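How to Remove the Label from a Plastic Water Bottle and Reuse It
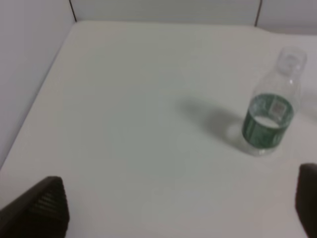 A clear bottle with a green wraparound label on a white table.

By Dilruba Siddiqui
Updated April 6, 2021

A clear plastic water bottle can be put to use around the house once the label is off and the inside has been washed. I use mine for watering seedlings, measuring out plant feed and keeping dry rice in the cupboard. Peeling the label is quick. Getting rid of the glue can take longer, depending on the brand.

These steps are for thin, single-use bottles with a paper or plastic film label wrapped round the body. For glass jars, see the separate page, as you can use much hotter water on those.

What you need

An empty bottle with its cap
A washing-up bowl or a sink with a plug
Washing-up liquid
Bicarbonate of soda
Cooking oil, any kind
A soft cloth and an old tea towel
A bottle brush (optional)

Step 1. Empty and rinse

Pour out whatever is left and rinse the bottle with cold water. Put the cap back on before you go any further. With the cap on, the air inside keeps the sides firm and you can press on the label without the bottle folding up in your hand.

Step 2. Find the seam

Wraparound labels are joined where one end overlaps the other. Turn the bottle slowly under a good light and run your fingernail across the label until it catches. On a dark label the join can be hard to see, so go by feel. Pale work surfaces help if you are doing several bottles, as bits of label show up and are easily wiped away.

Step 3. Peel the label

Lift one corner of the overlap and pull it back slowly, keeping it low and close to the bottle. Pulling straight out tends to tear it. If it is a film label, the whole thing will often come away in one piece, with glue only in a strip at the join. Paper labels usually leave a layer behind.

Do not use a knife. The plastic is thin and a small nick will leak later on.

Step 4. Soak off what is left

Fill the bowl with warm water, no hotter than you would use to wash your hands. Hot water will make this sort of bottle shrink and go cloudy. Add a squirt of washing-up liquid. Fill the bottle with water too, or it will float, and leave it lying on its side for half an hour.

Rub the paper away with your thumb or the cloth. If it still holds, give it another half hour.

Step 5. Remove the glue

Dry the outside of the bottle. Mix 2 teaspoons of bicarbonate of soda with enough cooking oil to make a paste. Smear it over the sticky patch, leave it for ten minutes, then rub in small circles with the cloth. Old glue may need up to 6 minutes of rubbing. Wash the oil off with plenty of washing-up liquid.

Shop-bought removers also work. I have tried Tretik, which comes in a small tube and did the job on a thick band of glue, though the smell hung about in the kitchen. Plelta wipes are milder and I needed several for one bottle. Keep either of them away from the neck, and do not use them on a bottle that will hold food.

Step 6. Wash the inside

Put in a drop of washing-up liquid, half fill the bottle with warm water, cap it and shake. Empty it and rinse until there are no bubbles. Ridges round the neck are awkward to clean and a bottle brush helps there. Wash the cap separately, including the thread.

Step 7. Dry

Stand the bottle upside down in a mug lined with the tea towel and leave it overnight with the cap off. For rice or lentils it must be completely dry, so I give it a second day on the windowsill.

What to use it for

For seedlings, make a few holes in the cap with a hot needle, holding the needle in pliers. Fill the bottle, screw the cap on and squeeze gently.

For plant feed, mark the levels on the side with a permanent pen. Put a large label on it and keep it out of reach of children.

For dry food, pour through a funnel or a rolled sheet of paper. Write the contents and date on masking tape, which peels off cleanly.

I would not keep refilling a single-use bottle for drinking. They scratch easily and are hard to clean properly.

If the bottle has had its day

Squash it, put the cap back on and recycle it. Some councils want caps kept separate, so check first. Film labels normally go in the general rubbish unless your council says otherwise.

Next: Cleaning narrow-necked jars and bottles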